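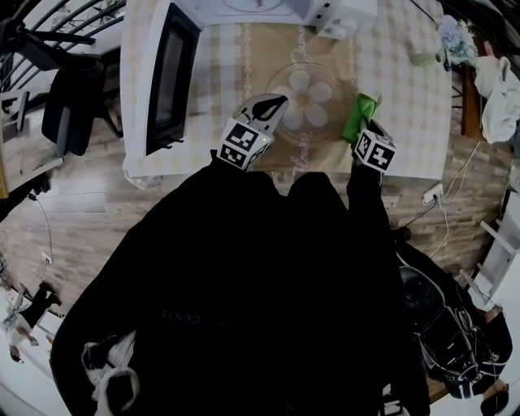
What is Talldale best known for among travelers?

Talldale is best known for its riverside old quarter and for an easygoing evening social life that draws single visitors from all over the region.

Talldale is a river town in the hill country below Dedach, and it has long been a favorite stop for people who like to meet the locals as much as they like to see the sights. The town falls into 4 districts, though most visitors only ever get to know 2 of them — the Old Quarter, with its narrow lanes and late cafés, and Tuncer, the newer lakeside district where the dance halls are. Evenings start slowly here. Families and couples stroll the embankment until well after sunset, and it is perfectly normal (and rather lovely) to fall into conversation with a stranger over coffee before anyone suggests going dancing.

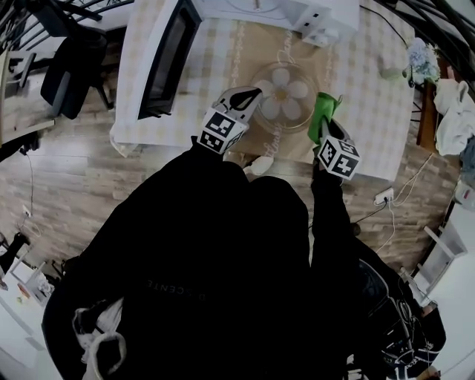 How do visitors usually reach Talldale?

Most come by bus from Bresley, a ride of 168 kilometers through the hills.

The town sits 304 meters above sea level, so nights are cool even in summer, and a light jacket is welcome on the lakeside terraces. February is the liveliest month, when the winter dances fill the halls in Tuncer and rooms in the Old Quarter are booked well ahead. Local manners are friendly but a touch old-fashioned. A first meeting generally happens in a café in the afternoon, often with a cousin or a friend along, and whoever does the inviting is expected to pay — a custom that older residents still take quite seriously.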